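Robots at Work: A Guide for Young Visitors
Brurkerik Science Center, Learning Department
Updated February 25, 2018

Each July, the Brurkerik Science Center opens its robot workshop to the public. This guide is for visitors between the ages of eight and twelve. It explains what a robot is, what will happen during the demonstration, and what some of the words used by the workshop staff mean. Adults are welcome to read it aloud to younger children.

What is a robot?

A robot is a machine that can sense something about the world, follow instructions, and move. A washing machine moves, but it stays in one place and always turns in the same way. A robot can be given many different jobs. The same arm may stack boxes in the morning and sort bottles in the afternoon, as long as someone has prepared the right instructions for each job.

Robots come in many shapes. Some have wheels, some fly, and some swim. The robots in our workshop are arms. They are fixed firmly at one end, and they reach out to do their work with the other.

How is a robot arm like your arm?

Hold out your own arm and bend it slowly. You can move it at the shoulder, the elbow, and the wrist. Each of these places is called a joint. Between the joints are long, stiff parts. In your arm these are bones. In a robot arm they are called links.

Your muscles pull on your bones to make them move. A robot arm has motors instead. When a motor turns, the link attached to it swings to a new position. To reach one spot, several motors may have to turn at the same time, each by a different amount. A computer works out how far each one should go.

At the end of your arm is a hand with five fingers. Many robot arms end in a gripper. The simplest kind has two fingers that slide together and apart. It is called a parallel gripper, and the fingers always stay side by side, like the two sides of a doorway.

Why is picking things up so difficult?

You have been practicing with your hands since you were a baby. You know without thinking that an egg must be held gently and that a heavy book needs a firm grip. A robot does not know these things until it is taught.

Large objects bring another problem. A gripper can close around a pencil or a cup handle, but it cannot close around something much wider than its fingers can open. Try lifting a big pillow with only your thumb and one finger of one hand. Now use both arms. Sometimes two robot arms must share a job in the same way, and they must be careful not to bump into each other.

What will you see on your visit?

The visit lasts one hour and has four parts.

1. Welcome. Your group meets in the Lamptey Room on the ground floor. Coats and bags are left on the hooks by the door. A member of the staff will explain the safety rules and answer first questions.

2. The gripper table. Visitors may open and close a gripper by hand, using a lever. There are sponges, wooden blocks, and table tennis balls to try. The table tennis balls are harder than they look.

3. The two-arm demonstration. Visitors stand behind the yellow line while a pair of arms handles everyday objects from a home or a workshop. Watch how each arm is joined to the metal rail at the front, and look for the cables that run along the links. Find the small blue sensor on each gripper. A suitcase is a good test for two arms, as it is far too wide for one gripper to close around. The grippers can press against its shell from different places. 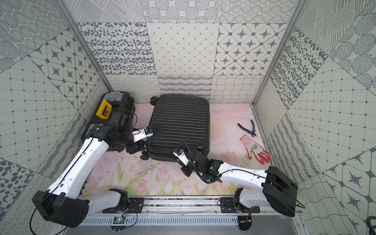
4. Drawing and questions. Paper and pencils are provided. Visitors are invited to draw a robot that would be useful at home or at school. Drawings may be left for the display wall, which had 638 pictures on it at the end of last summer.

Rules for the workshop

Stay behind the yellow line at all times. Robot arms can move suddenly, even after they have been still for a while.
Tie back long hair and tuck in scarves before entering.
Do not touch cables, switches, or screens.
If you hear a long beep, stand still and listen to the staff.

Words to know

Gripper: the part of a robot that holds or presses on things.
Joint: a place where a robot arm can bend or turn.
Link: a stiff part between two joints.
Motor: a machine that makes something turn.
Sensor: a part that collects information, such as light, touch, or distance.

Information for families and schools

School groups should book through the Learning Department, Room 101. Each group may bring up to 30 children, with one adult for every 5 children. The workshop is reached by elevator or by the main stairs. A large-print copy of this guide is available at the front desk.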